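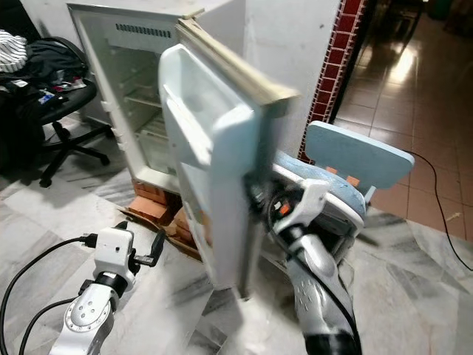 PRESS RELEASE

18 July 2019

Cevdale Reuse opens second-hand fridge room in Corville

Households in Corville can now buy a checked, cleaned second-hand fridge from a new room at the Cevdale Reuse workshop on Wijesinghe Road. The room opened to the public this week after a trial run in June, when 31 small fridges were sold or passed on through local housing and advice services.

The fridge room deals mainly in small white models of the kind found in bedsits, student rooms, staff kitchens and first flats. Prices start at £10 for a table-top fridge with marks on the cabinet. No fridge in the room costs more than £65, and that price includes delivery within Corville and the villages on the Sundeck side of the river.

Many of the fridges given to Cevdale Reuse still run well. They come in because a kitchen is being refitted, a tenant has moved out, or somebody has bought a larger one. Smudges on the outside, a yellowed door seal or a missing shelf can make them hard to give away, and until now a good number went straight to the recycling yard.

Each fridge taken in goes through the same steps. It is left standing upright overnight before it is plugged in. The cabinet, shelves and door bins are washed with warm water and bicarbonate of soda, and the seal is wiped out along its folds with a soft brush. The door is opened wide and closed again to see that the hinges hold and that the seal meets the cabinet all the way round. The fridge is then run empty for a full day with a thermometer on the middle shelf. Any that do not reach five degrees or below are taken out of the sale.

Electrical testing is done on site, and a dated label is fixed to the back of every fridge that passes. Worn seals are replaced where a matching part can be found. Scuffs and scratches on the outside are left as they are and shown on the price card, so that buyers know what they are getting.

A spokesperson for Cevdale Reuse said: "People worry about buying a used fridge and we understand why. They want to know it is clean, that it gets cold and that the door shuts. Those are the things we check. If the side is a bit grey and it stands against a wall, most of our customers are not bothered."

The room was fitted out with a £3000 grant from the Sundeck Community Fund. The money paid for extra sockets, a deep sink, a sack truck and a set of thermometers. Shelving and a work table were given by a shop in Corville that was closing.

Cevdale Reuse has also put together a free leaflet on looking after a small fridge at home. It covers where to stand the fridge, how much space to leave behind it, and what to do if the floor is uneven or damp. It advises that a fridge raised off the floor must sit level and must not rock when the door is fully open – a loaded door bin puts a good deal of weight at the front. The leaflet also has a page on cleaning seals and a short guide to defrosting. Copies can be picked up at the workshop, at Corville Library and at the Sundeck advice centre.

Donations of working fridges are welcome. They should be emptied, switched off and wiped out before they are handed over, with any loose shelves taped together and placed inside. Shelves and door bins are useful even when they come from a fridge that no longer works, and these can be left at the workshop counter. Cevdale Reuse cannot take chest freezers, American-style fridges or anything with a damaged cable. Collection from ground-floor homes in Corville is free. Collection from upper floors can be arranged where there is a lift.

All fridges are sold with a three-month guarantee. If one stops working in that time it will be swapped for another of similar size, or the money will be returned.

The fridge room keeps the same hours as the main workshop, and opening times are posted on the door. Buyers are asked to measure their space before they visit, with the door swing included.

ENDS

Notes to editors

Cevdale Reuse repairs and resells household goods from its workshop in Corville. As well as fridges it handles tables, chairs, lamps and small kitchen appliances.

Visits to the fridge room by local press can be arranged through the workshop office.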